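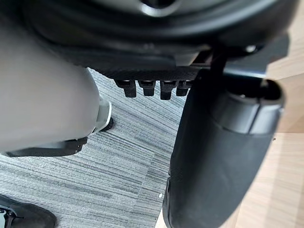
Where do people leave their shoes once they are indoors?

Mostly within a few steps of wherever they next sit down, and much less often on the rack that was bought for the purpose.

4.2 Shoes and the floor

We had gone into the Viddale homes expecting the hallway to be the heart of the matter, and we must admit to having been rather fond of that idea, as the whole of our first visit sheet was drawn up around doors, mats and racks. The householders were patient with us, and it was through their kindness in letting us linger over tea that we came to look further in. In 13 homes we were invited to stay for a full evening, and our notes from those evenings (kept by Stela Manole in her own wonderfully small handwriting) are the basis for this section.

Figure 2. Floor level indoors. The pale grey and white form appears to be a shoe, with its toe towards the middle of the view; the large grey shape to the left has the folds of a bent trouser leg.

What struck us most was how low down so much of family life goes on. People sit on the floor to sort post, to play with the baby, to find the end of the sticky tape, and shoes come along with them or are slipped off on the way. Figure 2 gives a fair sense of how little room is left at this height once a knee and a shoe have come close together. The Westatstead diaries, which we describe in Section 3, say much the same in their writers' own words. "I take them off where I stop," wrote one grandmother, and then, a page later, "and I look for them everywhere else."

We did not ask anybody to tidy beforehand, and we are grateful that hardly anyone did. Doolan's earlier work treats a shoe away from the door as a thing out of place, and we followed that wording in our first report. Having spent those evenings in Viddale we would now prefer to call it resting, a word we borrowed from one of the families and have grown to like very much. The August visits, when back doors stood open and sandals were about, are taken up separately in Section 4.3.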